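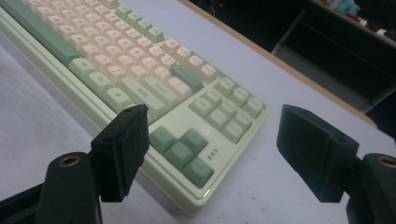

Keyboard with cream and green keycaps, light desk surface.

Facilities > Safety > Checklists > Office Workstations

Overview Checklists Forms Contacts

Workstation and office area inspection, second floor
Site: Vachon building, Hamatex
Inspector: Lucie MacDonald
Date: October 15, 2019

Mark each item OK, Fix or N/A. Write a comment for every Fix.

Walkways and exits

1. Main aisle clear to both exits – OK
2. Exit signs lit – Fix. The sign by the copy room is out. Same sign was reported in March.
3. Fire doors close on their own – OK
4. Stairwell free of storage – Fix. Boxes of Stalia binders on the landing. Move to room 27.

Electrical

5. No power strips plugged into other power strips – Fix. Two desks near the window. Both users told.
6. Cords not run under carpet or mats – OK
7. Space heaters approved and tagged – N/A, none found
8. Panel access clear – OK. Tape on the floor is worn and should be redone.

Desks and seating

9. Chairs adjust and lock – Fix. Chair 270 sinks when sat in. Tagged out of service.
10. Screen height suits the user – OK
11. Keyboard and mouse within easy reach, wrists straight – OK. Users may bring their own keyboard. It still has to pass this item.
12. Glare controlled – Fix. Blinds on the west side are stuck open.

Fire and first aid

13. Extinguishers charged and inspected – OK
14. First aid kit stocked – Fix. No burn gel, few large bandages. Reorder from Nivel.
15. Evacuation map posted and current – Fix. Map still shows the old conference room.

Fix items 2, 4 and 5 before the others. Send the completed form to extension 3000 and keep a copy in binder 77.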